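Grunau Binder Cabinet, data card

What this is: notes and pictures on putting blue office folders away in a low two-door cabinet. The request came from Prorkano, who wanted "office tidying" covered. Whether one cabinet covers office tidying is a question I would ask before using any of it.

Contents: five folders of files, one per session, recorded in November. Two of the sessions are short and should probably be skipped.
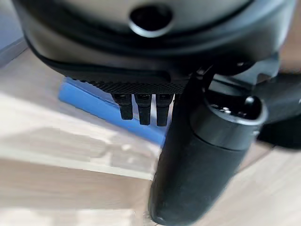 Close view, bright blue item behind the connectors.

Items: blue binders and document boxes. The session sheets call all of them "binder," and I don't trust the sheets on this. A box and a ring binder don't stack the same way, so check each item yourself before you sort by type.
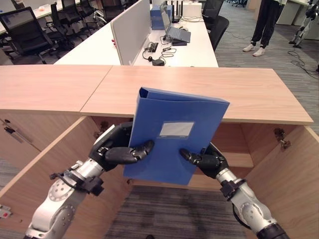 Label text was never transcribed. If your work depends on filing things in order, look elsewhere. The Ulelen naming scheme promised a field for it, and the field is blank in every row.

Furniture: a light wood-grain cabinet with doors that swing outward and a shelf inside. The shelf height was not written down.
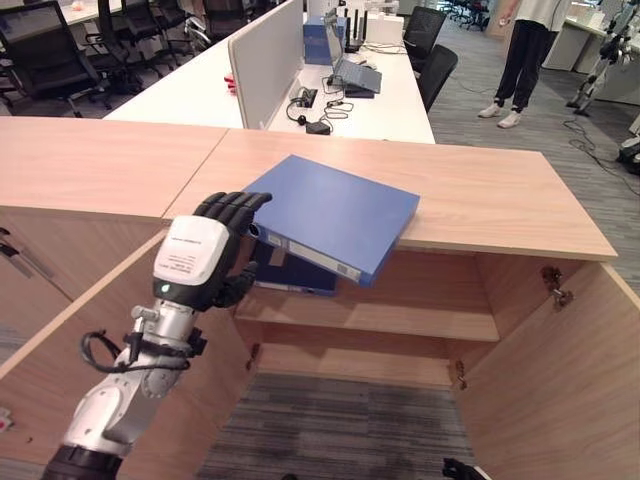
Blue ring binder at the front edge of the cabinet top, darker one on the shelf.

What counts as "put away": the Bajwa guidelines say on the shelf and clear of the doors. They say nothing about lying flat or standing up, or which way the spine should face. I would not report a tidiness score based on that.

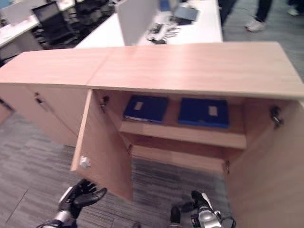

One reader wrote back that flat is fine for two binders and a nuisance for five, as you end up lifting the whole pile to get the bottom one, and asked that the guidelines pick standing up and stick to it.

The request is open. Version 2 of the guidelines has no date.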